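Progress report to the Tetdale fund, October
Project: Clothes lending and washing room, Skaswood

Dear Hafþór Stougaard,

I send you the report for the second period of our grant. The period was mostly quiet, and the work with the clothes has now found a regular form.

The room at Skaswood is in use every morning from 9. We have a gray sofa for the visitors who wait, and a whiteboard on metal legs. Clothes that come back are put in the laundry basket beside the sofa, and from there they go to the washing. In the first period we used plastic bags for this, and the small pieces were often lost in them. 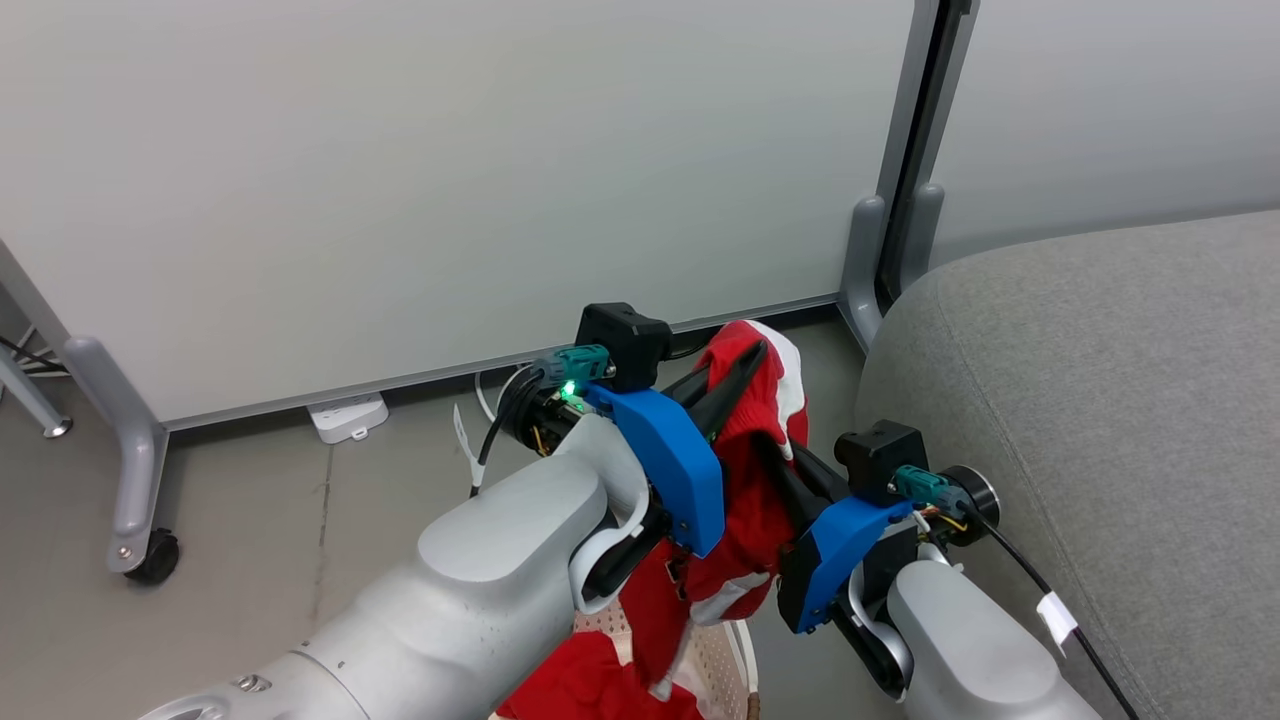
The register is now complete for the team clothes and the children's winter clothes. It has 103 pieces. Each piece is written down with size, color and condition. For the adult coats the register is still in work – we expect to finish it before the next report.

Of the 3000 kroner for equipment we have spent 1000, on detergent, hangers and repair thread. The rest is kept for a drying rack. The shop Clotumero has given us a price, but the delivery takes six weeks, and we would like to have your approval before we order.

One difficulty remains with the red clothes that have white parts. They must be washed apart and in cold water, and this fills the machine badly. We collect them now in the basket until there is enough for one wash.
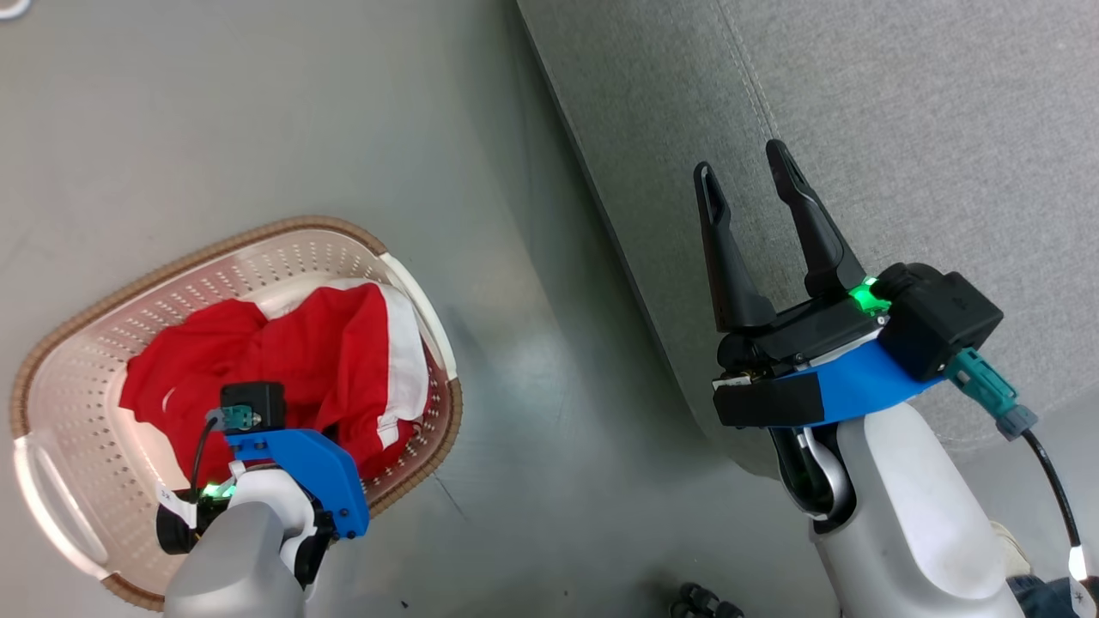

Woo wrote to us after the last handover that the baskets should be emptied every evening, also when they are not full: "Damp things must not lie there over the night. I would prefer two small washes to one that smells." We have agreed to this and changed the routine. The cost for water and electricity will become a little higher, and we will show it as a separate line in the next budget.

With kind regards,
The project group, Skaswood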